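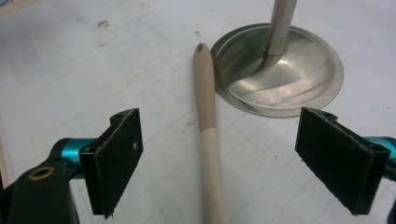 April, bench 2, after lunch

Third round of hand gripper sessions for the Vutell cell. Target was 70 picks per person before the break. We logged 65 on the stick and gave up on the rest – the felt-type pads are getting frayed at the edges and I don't trust the grip numbers anymore. Ask Niskanen for spares. Again.

Still not sold on the plan. Sunness says the arm will take over sorting and "free people up," but so far it has cost the bench most of its afternoons. Running total is 446 picks, all done by the same people who used to do the sorting with their fingers, faster.

What worries me more is the odd parts. Anyone on this bench knows to keep clear of a tall piece standing next to the one they want. I can't see where that goes in the Clokier spreadsheet. There's a column for cycle time and one for drops, none for judgment.

Also no word on what the evening shift does once the cell runs. Asked twice, got a slide.

To do: clean the grid sheet, brown spots on it. Check the screws on both pad brackets.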